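Tabletop scene preparation (robotics)

Tabletop scene preparation is the set of working rules used to arrange objects on a surface before a robot performs or records a manipulation task. The rules cover the choice of objects, the table surface, the background, the starting position of the hands, and the notes kept for each session. They are usually written down as a house standard, and there is no single version that all laboratories follow.

Background

Early written rules were short and dealt mostly with safety distances. Longer documents appeared once groups began sharing recordings and found that sessions made in different rooms were hard to compare. One of the better known is the Furkley guideline, drafted by Hefin Humphreys and later adopted with changes at Teuber and Grotier. Its first version listed 1278 approved household objects. The current version lists 2474, grouped by shape, weight and packaging type.

Objects

Most standards ask for a mix of rigid and soft items. Boxes and bottles keep their shape under a grip, while wrappers, snack bags and plush toys do not. The Furkley guideline requires at least one item from each group in a cluttered scene, and allows items to lie on their sides or overlap.

Glass, open food and anything with a loose blade are excluded. Printed packaging in any language is accepted, and labels are left in place. Damaged packaging is replaced when its outline has changed enough to affect a grasp.

A cluttered scene may be split into groups with bare surface between them, or the groups may run together. Both layouts are recorded under the same category. Hands start at the left and right edges of the table, palms down, and contact with nearby items is permitted if it is noted in the session log. 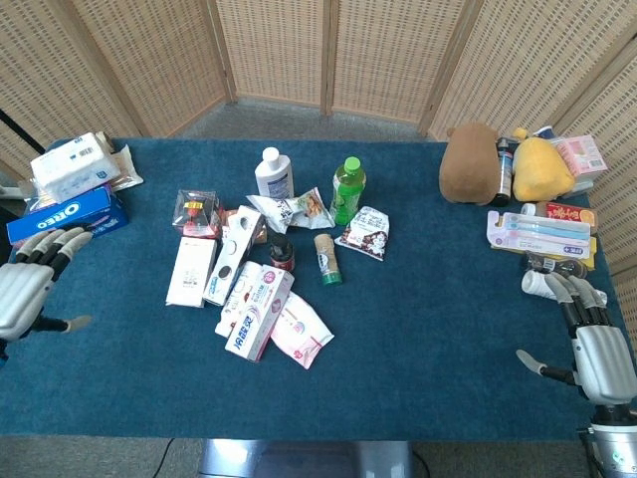

Surface and background

The table covering should be a single color with little shine. Carpet and felt are common – they also keep small items from sliding. A folding screen or plain curtain is placed behind the table to block movement in the room. Patterned screens are allowed under the Furkley guideline but not under the Grotier version, which calls for a flat, untextured backdrop.

Cables should be kept off the table surface. On the floor, they are routed away from the place where the operator stands.

Records

Each layout is given a number and kept for no more than 45 trials before the objects are moved. At Teuber, the Atar logging tool stores the object list, the layout number and the operator's initials. A review of 1791 log entries there found that the most common fault was an object list copied from the previous layout without being updated. The list is now confirmed again after every change, and any entry still missing one on Friday is withdrawn from the set.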